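Unit 7: Reading a Vendor Offer for a Two-Arm Tabletop Cell
Course handout, October
Prepared by Piret Kairys

Read before the seminar. Bring the Kindetti offer, the price sheet and your marked-up copy of the brochure.

1. What is being sold

Kindetti offers a bench cell called the Tagle. You get two arms on a shared front rail, a frame of aluminum extrusion with walls on it, a wrist camera for each arm, and a software license named Windov. The license is billed by the month. The brochure calls the whole thing "a ready pair of hands for light packing and sorting." Hold on to that phrase, we will come back to it more than once.

The offer has 45 pages. By my reading 3 of them say something you could check. The rest is mission statement, renderings and a long section on the future of work. This is normal for the trade and you should get used to skipping.

2. What the demo task is, and what it is standing in for

The showcase task is the pencil box. Two open boxes, lids and trays laid out, small items to be handled in and near them. Kindetti uses it because the parts are light, cheap and familiar, and because a customer watching it thinks at once of kitting, gift sets, cosmetics, medical sample packs. None of those is a pencil box. A yellow pencil in a tray has a known shape and doesn't dent. Ask what happens with a blister pack that has slid under its neighbor, or a lid with a burr on it.

Look too at the surroundings when you judge a demo bench. Patterned walls, a printed cloth, plush toys, a clock or two. A vendor will tell you that a busy background makes the vision problem harder, so success there proves more. It might. It could also be that the software has been tuned on this one busy background and no other. The only way to find out is to change it yourself and run the task again, and the offer doesn't say whether a buyer may do that during acceptance.

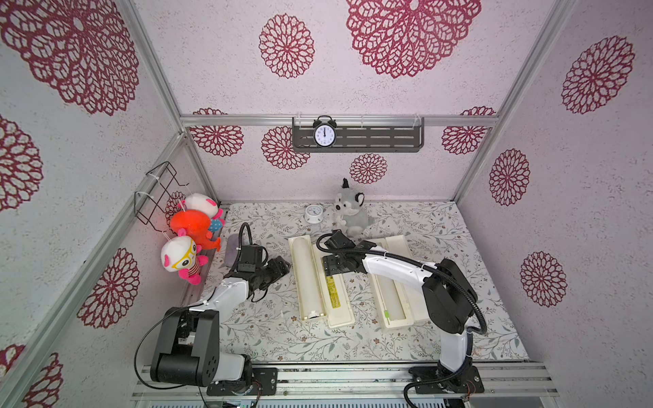 3. Two arms, or one arm twice?

The price of the Tagle rests on the word "bimanual." Kindetti charges well over the cost of two single arms for it, and the argument is that the arms cooperate: one holds while the other inserts, one steadies a lid while the other closes it.

When you watch any recording from this vendor, keep a simple log. For each stretch of work, write down whether both grippers are on the same object, on different objects, or whether one is waiting. Dace Pētersons, who reviewed the previous version for Lestier, kept such a log and her conclusion was blunt. Most of what she saw could have been done by one arm with a decent fixture. Her review is in the reader. It is short and rather bad-tempered, and I recommend it.

A still won't settle this. Arms reaching toward the same pair of trays could be about to cooperate or about to take turns. Students write "the arms collaborate to..." under stills every year and lose marks for it.
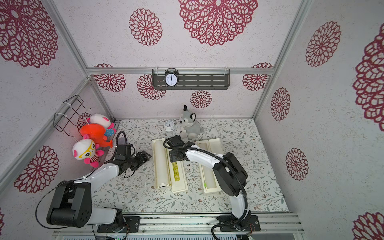
Fig. 2. Tabletop cell, both arms over the mat, trays in the middle.

Some practical points on layout while we are at it. Both arms are mounted on the front rail, so the front is the side an operator would most naturally load from and also the side with the bases and cables in the way. The brochure is silent on how parts are supposed to get in and out. If a person has to lean over the arms, you need a stop procedure, and a stop procedure costs time that the throughput figure leaves out.

4. The throughput figure

Page 12 of the offer gives 3,151 handled items. It doesn't say over what period, how many cells were running, or what counted as handled. I wrote to ask and got a link to the same page. For the exercise, treat the number as unusable. Do not divide it by anything.

Questions to put in writing to the vendor:
- Is a dropped and re-picked item one item or two?
- Was a person resetting the bench between runs, and is that person in the cost?
- Which failures stopped the cell and which were skipped?
- Can the raw log be exported from Windov without a paid add-on?

5. Gripping cartons 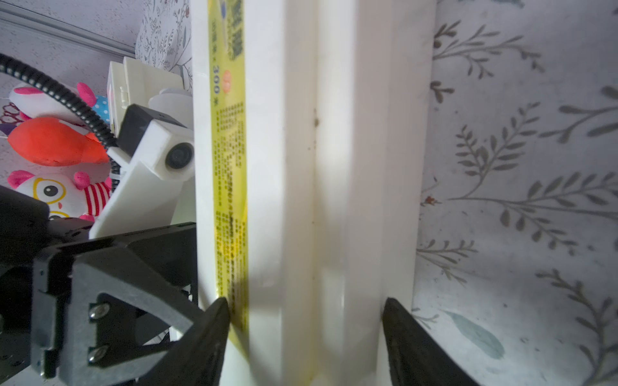 Kindetti's second claim concerns packaging, and here I am a little less grumpy. A two-finger gripper is a reasonable tool for upright cartons if the force is low and the contact is in the right place. Both of those are things you can check. On a tall white carton with the fingertips down on its lower portion, most of the height stands above the grip, so ask what the cell does if the top starts to lean. Ask about print as well. A narrow label strip with dense small characters may be perfectly readable to a wrist camera in one part and blurred in another, and if your process depends on reading a lot code you want that tested on your own cartons, at your own working distance. The offer promises "label awareness." I can find no definition of it.

Crush resistance is treated in one sentence, which says that the gripper is "gentle." Gentle is a word for shampoo. Request a force range and the method used to measure it.

6. Service terms

Read clause 7 with care. Replacement fingers are covered, cables are not. On arms of this type the cables run in loops outside the links, and anything that loops and moves deserves a question about wear. Remote support is offered in the vendor's working hours, which may be the middle of your night. There is also a line allowing Kindetti to keep recordings from the wrist cameras "to improve the service." If your cartons carry customer data, that line has to go or be rewritten.

7. Assignment

Write a recommendation of two pages at most, addressed to a buyer who has already half decided to say yes. State which claims you accept, which you reject and which you can't judge from the material. For each of the last group, name the test that would settle it and who should pay for it. Quote the offer by page number.

Submit by 3 p.m. on the due date listed on the course page. Late work goes to Piret Kairys directly, with a reason.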